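Visita a Drenine, o cómo enseñar a apilar cuencos en una casa ajena

El taller Drenine no tiene rótulo. Tiene un timbre que no suena y, doce escalones más abajo, una puerta que se abre de un hombrazo. Llegué a Drerkberg en enero, a las cuatro de la tarde, con la idea de ver un taller compartido y salir a cenar temprano. No cené temprano.

Me recibió Elmarie Van Wyk, que paga 53 euros al mes por medio banco de trabajo y un cajón con llave. La llave la perdió. Su proyecto con Kirsty Bloxham se llama Wragg y consiste en unas pinzas de mano, de las que uno lleva agarradas mientras hace la tarea, para que luego un brazo robótico aprenda de lo grabado. El brazo se llama Trokeo y de momento vive desmontado en una caja de fruta. Según Kirsty, le faltan unas 1000 repeticiones y un hombro.

En el taller vi la parte sucia: tornillos clasificados en tarros de yogur, una impresora 3D con fiebre y una discusión larga sobre si los remaches eran mejores que los pernos. Ganaron los remaches, por cansancio. Pregunté por los planos y me enseñaron una servilleta – por las dos caras, eso sí.

Las pruebas, en cambio, se hacen en casa de Elmarie, porque en el sótano no hay vajilla. Subimos la cuesta con las pinzas en una bolsa de la compra. La tarea es apilar y desapilar cuencos, algo que yo llevo haciendo toda la vida sin que me financie nadie. Me dejaron probar. Con la mano soy torpe; con la pinza soy torpe y además hago ruido. Kirsty fue muy amable y me pidió que me sentara.
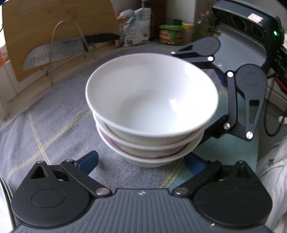 Los tres cuencos y las dos pinzas, con las almohadillas azules de la más cercana apuntando a la pila.

Lo difícil, me explicaron, es el borde: la loza esmaltada resbala y el dedo de goma tiene que entrar con el ángulo justo. Elmarie quiere cambiar la forma de las almohadillas; Kirsty quiere cambiar de cuencos. Cuando me fui seguían en ello.

El taller admite visitas por la tarde, avisando antes. Golpeen la puerta y lleven calzado cerrado.

Entradas recientes
Una tarde entre tornos en Drerkberg
El museo de las balanzas, con la mitad en reparación
Feria de segunda mano: volví con un osciloscopio
Dónde comer cerca de la estación (poco)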